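Tumitz: The Long Ferry
Progress report to the Wokero Story Fund, July 29, 2024

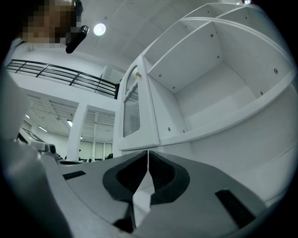 Black rubber finger pads with ribbed inner faces, set in a matte grey gripper body.

Summary

We are part of the way through stage two of the grant. The scripts for the first 3 episodes of the animated series are finished and the fourth is in second draft. The tie-in comic is running late. Spending is inside the budget overall, although the translation line will need a small change, set out below.

Scripts

Episode one was rewritten after your reader's notes in the spring. The main complaint was that the ferry crew talked too much about the island of Cotuvora before anyone had set foot on it. We cut the opening meeting and the story now starts at the quay. Two characters were merged, as they had been doing the same job. Episode two needed only light changes. Episode three had its ending altered so that the lighthouse keeper's letter is held back until later in the series.

Episode four is the weakest at present. The middle section still depends on a chase that would be costly to animate and does not tell us much. We are trying a version set below deck.

Comic

The comic will come to 482 panels if the present page plan holds. Pencils are complete for the first two chapters and inks for the first only. The delay comes from a change of page size asked for by the printer after work had begun, which meant the layouts for chapter one had to be redone. We have agreed the new size in writing and do not expect it to move again. Colour tests were done in two palettes. We have chosen the duller one, which reads better at small sizes on a phone.

Game readers and players

The prologue was put up on the Tumitz site as a free read. By the end of the sign-up period 1007 people had joined the mailing list. Most came from the forum for the original game. Their comments were useful on points of continuity, in particular the order of the harbour towns and the spelling of ship names, and a list of corrections has gone to the writers. Many of them asked whether the game's old captain would return. We have not answered this in public and would prefer that the Fund did not either.

Voice and sound

Hirose, the sound studio, has recorded scratch voices for episode one. These are for timing only and will not be used in the finished programme. The episode runs over length by a little under two minutes, and we have marked scenes to trim. Casting has not started.

Budget

Writing and editing are on target. The comic is under its line for now because inking has slipped. Translation is over, as the quote for the second language did not include lettering. We ask to move the unspent travel money across to cover it. No extra funds are needed.

Next steps

Episode four to be locked in August. Inks for chapter two to follow, then the timed storyboard for episode one. The revised schedule and the spending sheet are attached separately.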